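Home News Research People Facilities Contact

Seltent laboratory reports two-handed assembly method that learns from its own near misses

Researchers at Seltent have released results for a control method that lets a pair of robot arms with multi-fingered hands place and remove small parts on an assembly board without a fixed order of steps. The method, named Penix, was tested over 1,139 trials between the fall and February. A written report, the trial logs and the board drawings are available on request.

The work addresses a known gap. Industrial arms have fitted pegs into holes for decades, but most do so with a gripper made for one part and a fixture that holds everything else still. Hands with several joints can hold many shapes. They also slip, rotate the part during the grasp, and hide it from the camera at the moment when its position matters most. Penix treats the last of these as the main problem to be solved.

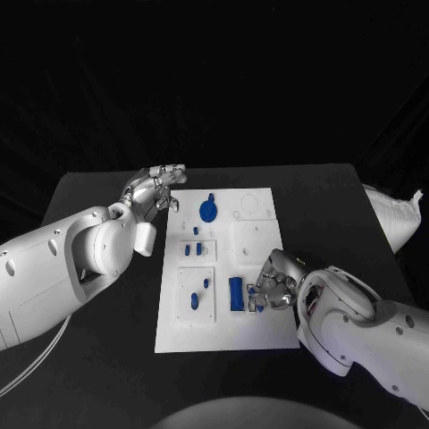 Reading time: 5 minutes

The test board is a white rectangular panel with raised plates, recesses and outlines that accept blue parts of different shapes, among them pegs, rods and blocks. Each part has a matching place. Some fits are loose and some are tight. The board stays the same from trial to trial, while its position on the table and the starting state of the parts are changed.

Under Penix, the controller keeps a running estimate of where each part is and how sure it is of that estimate. When fingers cover a part, the estimate is not dropped. It is carried forward using joint positions and motor current from the hand, and its uncertainty is allowed to grow. If the uncertainty passes a set limit, the hand stops, opens slightly or moves aside, and the camera view is used again before the motion goes on. The limit is set per part, and is tighter for narrow pieces than for wide ones.

The second element is the handling of near misses. A near miss is defined in the report as an attempt in which the part touches the rim of its recess and does not enter on the first push. Earlier methods from the same group logged these attempts as failures and discarded them. Penix keeps the contact record, labels it with the correction that followed, and adds it to the training set overnight. Of the data used for the final version, 382 records came from near misses.

"The discarded attempts held most of what we wanted to know about the edges of the recess," said Mi-kyung Shim, who led the study. "A clean insertion tells you very little. The part goes in and the forces stay low. A bad one tells you which side you were on."

Method and conditions

Both arms run from one controller. Either hand may act on any part within reach, and the choice of hand is made at run time from the current estimate – no part is assigned to the left or the right in advance. While one hand works, the other is held in an open or partly curled posture clear of the board, or is moved in to steady a part when the estimate calls for it. The table surface and the backdrop are dark and matte to limit reflections in the camera view. The report notes that this is a favorable condition and that results under ordinary shop lighting should be expected to be lower.

Each trial was limited to 10 minutes. A trial ended when the requested parts were in place, when the time ran out, or when an operator pressed the stop. Operators did not touch the parts during a trial. Parts that left the board were not recovered and were scored as lost.

The comparison method, an earlier controller from the same laboratory known as Temon, was run on the same arms, hands and board. Temon uses the same camera input but has no uncertainty limit and follows a fixed order. Trials were alternated between the two methods in blocks so that wear on the fingertips would affect both.

Results

Penix completed more trials than Temon in every part group. The largest difference was found for narrow pieces, where the fingers hide most of the part. For wide blocks the two methods were close, and for the largest block the report finds no difference that can be separated from chance. Median time per part rose by nearly 18 percent under Penix, caused mainly by the pauses to look again. The authors consider this the cost of the method as it now stands.

Removal proved harder than placement. A part standing in a recess offers less surface to grip, and neighboring parts limit how far the fingers can open. Two of the part groups were excluded from the removal tests after early trials showed repeated finger contact with adjacent pieces. These exclusions are listed in the report with the reasons for each.
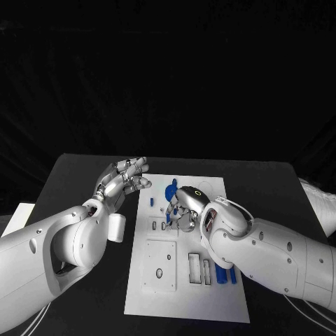

Nuwan Mollah, asked to comment on a draft of the report, wrote that the result on narrow parts is convincing but that the time figure should be given more weight. A line that runs slower on every part, Mollah noted, has to save that time somewhere else, and the report does not yet show where. Mollah also asked whether the uncertainty limits could be learned instead of set by hand, and said that until they are, each new part will need an engineer to tune it.

The authors agree with the second point. Limits were set by trial for each part group, and the work took longer than planned. A learned version is in progress, but no results from it are included in this release.

Further limits are stated in the report. Only one board layout was used. The parts are rigid and of a single color that stands out well against the board. Fingertip covers were replaced during the study, and performance dipped for a short period after each change until the grip force was calibrated again. The method has not been tested on soft parts, on cables or on threaded parts.

Next steps

The laboratory will repeat the study on a second board supplied by Pramanik, with recesses at an angle to the surface. Begoñe Lozano will direct the hardware work and Debashish Uddin the analysis. The second study will use the same time limit and the same scoring rules so that the results can be set beside those given in this release.

Requests for the report, the logs or the board drawings should be sent to Nima Amini at the Seltent press office. Please state which files are needed, as the full contact records are large and are sent separately.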